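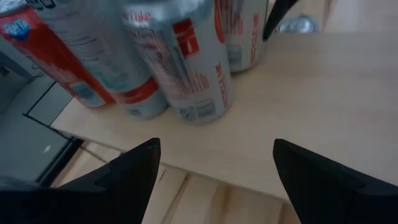 Ernum y Dekance acuerdan la renovación del cuadro de lanzamientos del campo de críquet de Pirkik

La empresa de superficies deportivas Ernum ha firmado con el club de críquet Dekance un contrato para rehacer el cuadro central del campo de Pirkik. Los trabajos empezarán en abril y comprenden 7 franjas de juego, todas ellas con orientación norte-sur.

El proyecto contempla la retirada de los 80 milímetros superiores del perfil actual y su sustitución por un suelo arcilloso de procedencia única, extendido y compactado en 4 capas. Cada capa se escarificará antes de recibir la siguiente, con el fin de evitar planos de separación que alteren el bote de la pelota. La siembra se hará con ballico inglés de hoja fina.

El análisis previo, encargado por el club al laboratorio Hassanpour, detectó una acumulación de materia orgánica bajo la superficie y un contenido de arcilla desigual entre franjas. Según el informe, ambas condiciones explican el bote bajo registrado en el extremo del pabellón durante la última temporada, sobre todo ante lanzadores rápidos.

«El criterio de aceptación es la uniformidad entre los dos extremos. La velocidad se ajustará después con el rodillo y el régimen de riego», señala Oratile Radebe, responsable técnica de campos de Ernum.

El terreno exterior no se modifica, salvo la nivelación de las carreras de aproximación. El sistema de riego se mantiene, con nuevas boquillas en el perímetro del cuadro. Durante la obra, los entrenamientos se trasladarán a las redes cubiertas y el primer equipo disputará sus partidos como visitante.

La recepción de la superficie requerirá ensayos de bote, dureza y humedad en cada franja. Los resultados se entregarán al club junto con el plan de mantenimiento, que fija las secuencias de siega, rodillo y recuperación posteriores a cada encuentro.

El presupuesto se abonará en dos plazos: el 85 % a la finalización de la siembra y el resto tras los ensayos.

Contacto para medios: departamento de comunicación de Ernum.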